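Calibrating Steps per Millimeter on a Belt-Driven Axis

Hendwood Workshop Guides
Last revised 2 December 2020

This guide applies to the Kedach desktop router and to similar machines with open-loop stepper motors. Calibration should be repeated whenever a belt or pulley has been replaced.

Before you start

Check that the belt is evenly tensioned and that both pulley set screws are tight. Record the current value of the axis setting. You will need a steel rule and a fine marker.

Procedure

1. Home the machine and jog the axis 13 mm clear of the switch.
2. Mark the carriage position on the rail.
3. Command a move of 295 mm at a feed rate of 2000 mm/min.
4. Measure the distance traveled.
5. Multiply the current setting by the commanded distance and divide by the measured distance.
6. Enter the new value, save it, and repeat the test.
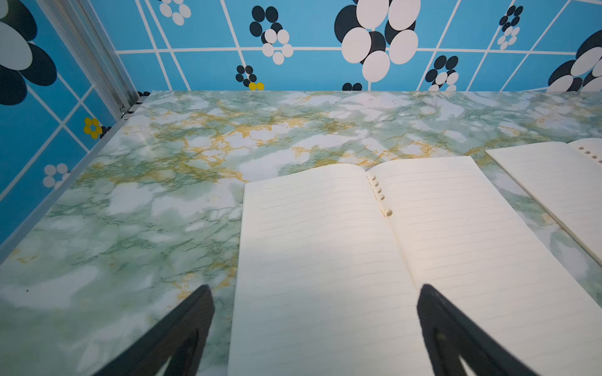
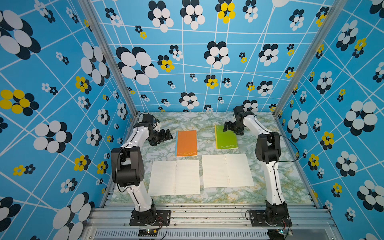 If the second test still differs by more than 2 mm, do not adjust the setting again. Inspect the pulley for slip and confirm the microstepping switches on the driver. Users of the Shih driver board must turn off the power before changing these switches.

Backlash is covered in a separate guide.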